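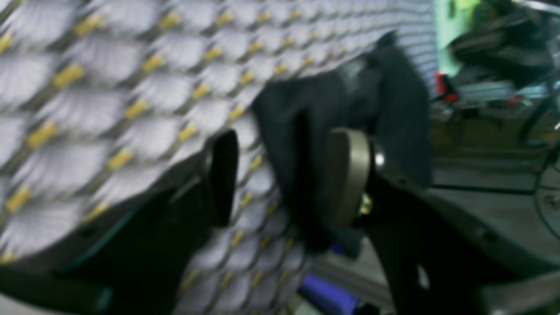
# Wrist camera or overhead camera for cloth grasping?

**dawber_lab_ops** – Apr 7, 2019

The Dawber handling group is preparing a recommendation on camera placement for garment work on a two-arm station. The gripper under review has a black oval pad facing a tan plate. We ask members with comparable equipment to comment on two points: whether the wrist view should be kept as the primary input, and whether the patterned table cover should be retained.

Our position at present is that the wrist view should be kept. It shows the pad and the plate on either side of the cloth at close range. Its weakness is motion blur, and a black garment gives very little texture to work with.

---

**hovport_controls**

We would advise against a wrist view as the primary input. At Hovport we logged 697 grasp attempts on dark knitwear last September. The operators reviewing the wrist recordings could not agree on how many layers had been picked up. The overhead recordings settled most of those cases.

Please also state which controller is in use. A comparison of cameras means little if the arm speed was changed between runs.

---

**dawber_lab_ops**

The controller is the Wummont unit, and the speed limit was the same for all runs. The overhead view of the bench is attached for reference. With the black garment stretched between the two grippers, the flat middle panel is easy to tell from the bunched part, and both grippers are in view. 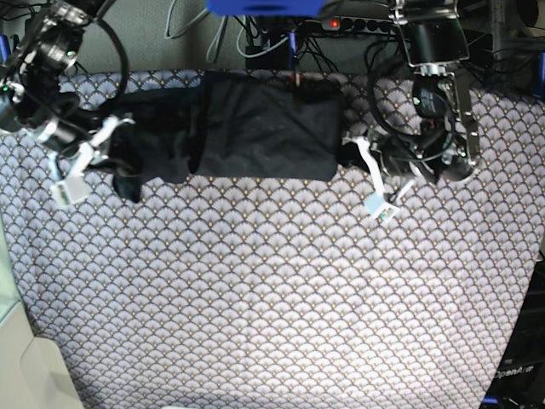
## Replies on the table cover

**durnov_test_bench**

We disagree with the use of a patterned cover. The fan print repeats at a short interval, and our matching software at Durnov confused one row with the next. A plain gray mat was adopted here after 2 weeks of trials.

**hovport_controls**

That result depends on the software. For a black garment, a pale print gives a clear outline, and a repeating pattern helps a reviewer judge how far the cloth has shifted. We would keep it for dark items and change it for light ones.

**durnov_test_bench**

We accept the point about outline. We do not accept the point about shift, as a soft cover can move together with the garment. In the wrist view the cover itself is bunched up next to the black cloth. A cover that can be lifted by the gripper should not serve as a reference for anything.

**dawber_lab_ops**

The objection is noted. We will run 500 grasps with the cover clamped at the corners and 500 on a plain mat, with 3 garments in each set. Both camera views will be recorded throughout – the wrist view at a shorter exposure if the lighting permits.

**hovport_controls**

Please report double-layer grasps separately from missed grasps. Our own sheet combined them, and the figures had to be sorted again by hand.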